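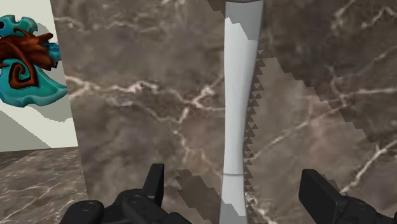 Page last changed: September 3, 2020

Products > Surfaces > Stone benchtops and slabs
Print this page | E-mail this page
Search products Enter keyword or code Go

Drurkcombe Brown Marble Slab

Drurkcombe is a brown marble with white veining, supplied by Bangash for benchtops, vanities and wall lining. Colour and veining vary from slab to slab, and samples are indicative only. Customers are asked to approve their own slab at the Bridden yard before cutting begins.

Specifications
Maximum length: 3,000 mm
Maximum width: 1,849 mm
Finish: polished or honed
Product group: Zusisum natural stone

Slabs are sold whole. A matching splashback should be ordered at the same time as the benchtop, as later stock may come from a different block.

Care and maintenance
Marble is marked by acids such as lemon juice, vinegar and wine. Spills should be wiped up promptly with a soft cloth and a neutral cleaner. The stone is sealed before delivery and should be resealed every 2 years – more often in busy kitchens. Abrasive pads and bleach must not be used.

Delivery and storage
Slabs are delivered upright on a timber A-frame. They must be kept upright on site, under cover and clear of the ground. Delivery within 70 km of Bridden is included in the quoted price. The yard closes for stocktaking in the last week of June, and orders are not dispatched during that period.

Print this page | E-mail this page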